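Subject: Re: [woolcare] Washing felted a good jumper, what did I do wrong?
From: Volker Strobel
Date: September 9, 2023

Åsmund Isaksson wrote:

> Dear all,
>
> I washed my grey jumper from Soluvstead on the wool programme, as I
> have done before, and it came out two sizes smaller and stiff like a
> board. The machine was set to the coldest choice. I used normal
> liquid soap because the wool soap was finished. Is it the soap? Is
> there any way back? And how do the rest of you wash the small things,
> gloves and socks, where the thumb always goes hard first?
>
> Åsmund

Dear Åsmund,

I am sorry for your jumper. I lost one the same way in January, so I have had time to read and to try things. I write it in points because my English is better in points.

1. The soap. I think it had a part in it, but probably a small part. Normal washing liquid is often alkaline, and this opens the scales of the wool fibre. Some also contain an enzyme that eats protein, and wool is protein. But felting needs movement. My guess is that your drum was too full or too empty. When it is almost empty, the one jumper is thrown from side to side the whole time.

2. The way back. When the fibres are truly locked there is no way back, and I would not believe the recipes with hair conditioner that promise you this. They can give you a little length. I soaked mine for 24 hours in cool water with a spoon of conditioner, pressed it in a towel and pinned it on a board. I won 3 centimetres in the body and nothing in the sleeves. My niece wears it now.

3. The small things. I do gloves by hand, always, and I do not rub the thumb. Put them in the water, press, wait, press again. Turn them inside out only if the inside is dirty. I dry them with the fingers upright and a little apart, and black ones I keep out of strong sun, as the colour goes brown on one side.

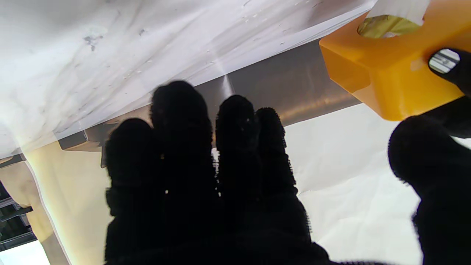 4. The spinning. Many people on this list are afraid of the spin, but a short spin is kinder than wringing with the hands. I set 800 turns and put everything in a net bag. My machine is an old Haberkorn and it does not go lower than this without stopping completely. If yours can go lower, then go lower.

One more thing about temperature, as you said you chose the coldest. It is the change that does harm, more than the number on the dial. If you wash in lukewarm water and rinse in very cold water from the mountain, as I suppose you have up there, the wool gets a shock. I fill a bucket in the evening and let it stand in the kitchen, so that the rinse water is the same as the room. 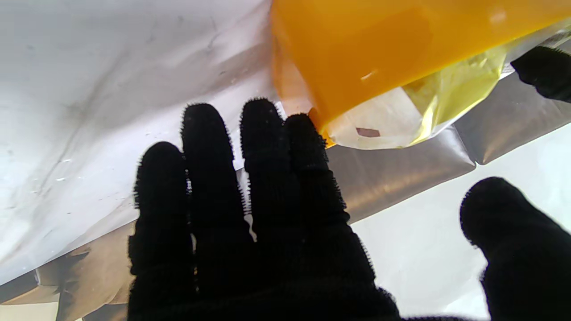
For the soap itself I use Prodamico, the one without perfume, one cap to a full basin. Before this I had Vandari for many years, and it was also good, but the shop here stopped with it. You can wash wool with a mild shampoo when there is nothing else in the house. Please use less than you think, and rinse until the water does not feel slippery any more.

If you still have the ball band from the yarn, look whether it says "superwash". A superwash yarn should not felt like this, and then I would write to the seller. If it is not superwash and the jumper is really lost, wash it once more at a high temperature and make it into insoles or a tea cosy. Cut felt does not run, so you need no hem. I can send the pattern for the insoles, it is a scan of two pages and fits up to size 46.

Could you also write how old the machine is, and whether other jumpers came out well this summer? A worn thermostat can heat the water on a cold programme, and you would see it first on wool.

With friendly greetings,
Volker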